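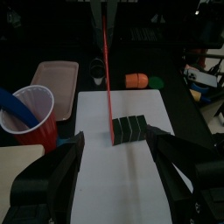
Siu-ming Chu wrote in after the last handout to ask whether play food belongs in a serious materials course at all, and whether a sorting tray of plain cubes wouldn't do the same job. Good question, and I want to spend this whole session on it!

Pretend Food and Pretend Work – Handout 4
Barış Oral, Play and Materials, Vesberg evening course

Plain cubes are wonderful (we had a whole session on them, and I would happily run another). But a cube asks the child to supply everything. A toy sushi roll brings a bit of the world with it – somebody made this, somebody is going to eat it, and now there is a meal to get ready. Watch how fast the talk changes once food is on the table. Children start taking orders. They argue about prices. One girl at our Yatsenko visit charged me 158 for a single piece and would not come down.

What to look for when you choose a piece

It should read as food from across the table. The roll we use is a long block in dark green with thin pale lines marking off four sections, and a child who has eaten sushi even once will usually name it right away. A child who hasn't will call it a train or a caterpillar, and both are fine starting points.

The sections matter a lot. They invite halves, quarters, fair shares, "one for you and one for me." You get fractions for free, long before anyone says the word.

Look at the end as well as the sides. A little red and white showing at the end of a green roll gives you a filling to talk about, and fillings are where the best stories come from.

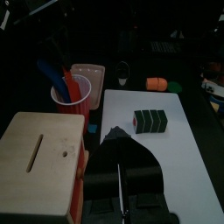 Setting out the table

Keep it simple. A white board makes a good counter, and dark green stands out beautifully against it. A red cup can hold the tools. Leave some objects that have no obvious kitchen use – you will be amazed what gets served for dessert.

For next time

Watch one child at pretend cooking for as long as the game lasts and write down the verbs you hear. Only the verbs! Bring your list, and read the Plinivden chapter up to page 90.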